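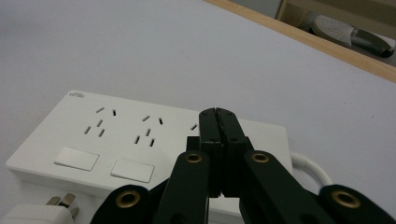 According to Kyung-tae Ra, the packing line lost two stations last spring and the same people now spend their shifts at benches like these, teaching grippers by hand. The pay grade stayed where it was. The job title changed twice.

Visits > Plants > Grinditz

Visit report: Nurnodley assembly site, Grinditz
March, posted by the editor

The tour began at 8:30 in the demonstration room. Operators there work with hand-held grippers and repeat short tasks on ordinary objects, power strips and plugs among them. Each repetition is stored as one episode. The room's target is 455 episodes per shift, and the wall display read 2301 for the week so far.

Episodes go to Totent, the in-house training software, which rejects any with a dropped object or a pause above the set limit. Operators see the rejection code on a tablet. Several complained that the codes are too coarse: a slow approach and a missed grasp return the same number.

On the main floor, the Mandagi cell handles cord sets. It has two arms, a light curtain and one attendant. Output on the day before our visit was 1413 units. The manual line it replaced was rated at 700, with four people seated.

Of those four, two moved to the demonstration room, one became the cell attendant and one transferred to shipping. The attendant clears jams and signs off restarts. She said the work is easier on the wrists and harder on the ears, and that she misses having someone across the bench to talk to.

Breaks in the demonstration room are ten minutes in each hour. Wrist strain was raised at the last safety meeting, and a lighter grip is on trial at three benches. The site had no results to share yet. We left through shipping at 11:40.

Contact | © Plant Visit Notes | Back to top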